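Microfibre cloths gone stiff and smeary – can they be saved?

Home & Cleaning > Laundry

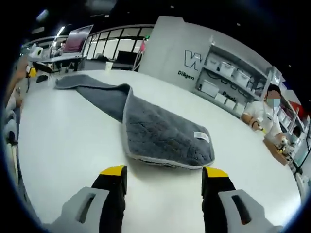 Grey microfibre towel with a wavy ridged weave and a lighter grey edge.

Posted by Yolanda Campos, 1 February 2026

Hi all, long-time reader, hardly ever post. I've got a drawer full of microfibre cloths and drying towels that used to be brilliant and are now close to useless. They push water around the windows instead of picking it up, they leave streaks on the bathroom mirror, and a couple of them have gone sort of crunchy. My favourite colour-coded set (blue for glass, pink for the bathroom, you know the drill) is the worst of the lot.

What I've been doing: in with the regular towels, warm wash, a good glug of softener, then the dryer on high with everything else. We moved out to Vorlow in April and the water here is a lot harder than what we had in town, so I don't know if that's part of it. The kettle is furry inside after a week, if that gives you an idea. The council page says to look up your own street for the hardness and then the lookup doesn't work. Typical.

I know they're only cloths and I could just buy new ones, but the good drying towels aren't cheap and I hate chucking things that aren't worn through. Is there a way to bring them back? And if I do have to replace some, is thicker always better? I've seen ones advertised at 512 gsm and I have no idea if that's a lot.

Also, my mother-in-law swears by boiling them on the stove. Please tell me before I ruin a pot.

Thanks!

Sabine Diekmann

Hi Yolanda – it's the softener, I'd put money on it. Did exactly the same thing with mine for years and blamed the cloths. Softener coats the fibres (that's how it makes your bath towels feel nice) and microfibre works by having loads of tiny split fibres that grab the water and dust. Coat them and they've got nothing to grab with. Dryer sheets do the same.

The good news is you can usually get it out. What worked for me:

Shake the cloths outside first, or pick the fluff off. If they've been washed with cotton towels they'll be full of lint and no amount of soaking fixes that. I sat in front of the telly with an old toothbrush and did mine over two nights, which my husband found very funny.

Then soak them in a bucket of warm water with a small squirt of dish soap for a couple of hours. Squish them about now and then. You may see the water go a bit cloudy, mine went properly grey. Rinse until there are no bubbles left, and I mean none, because leftover soap streaks just as badly.

After that, a wash on their own, warm, with plain liquid detergent and less of it than you think. I use about half of what the bottle says. Extra rinse if your machine has the button. Then hang them up or tumble on low. High heat is what makes them crunchy, and the crunchy ones might be past saving, sorry. If the fibres have melted a bit at the tips they don't un-melt. I kept my crunchy ones for the barbecue and the bike.

On the hard water, yes, it'll be doing something. A friend out past Rirnasar has terrible water and she puts a splash of white vinegar in the bucket for the last soak. I tried it and I think it helped, though I'd changed three other things at the same time so who knows. DON'T mix vinegar with bleach, and keep bleach away from microfibre altogether.

As for boiling, please don't! It's polyester mostly. Your mother-in-law might be thinking of the old cotton dishcloths, which come up beautifully that way. My nan did hers every week and the whole house smelled of it.

512 gsm is on the thicker side. Thick and plush is lovely for drying a car or soaking up a spill, but I find it hopeless on mirrors. For glass I like the thin flat ones, almost like a glasses cloth, only bigger. So match it to the job and save your money on the windows.

Oh, and a test so you know if it's worked: flick a bit of water on the bench and lay the cloth over it, don't press. If it drinks it up by itself you're sorted. If the water just sits there, do another soak.

Vuorinen

what she said. also cut the labels off before you do your car, they can scratch. i wash mine in an old pillowcase with the end knotted so they don't pick up fluff from everything else

Plerkell

Just buy new ones. Big bag from the hardware store every couple of years and the old ones go under the sink for paint and grease. Life's too short to be picking lint with a toothbrush.

Yolanda Campos

Thank you everyone! Sabine, I did the bucket this morning with six of the blue ones and the water was disgusting. They're out on the line now. Four passed the water test while still a bit damp (does that count?) and two are going in again tonight with the vinegar. The pink ones I'm less hopeful about, they really are like cardboard.

Plerkell, you may yet be right about the pink ones. Vuorinen, pillowcase idea pinched, cheers. Softener has been moved to the top shelf where I can't reach it without the stool.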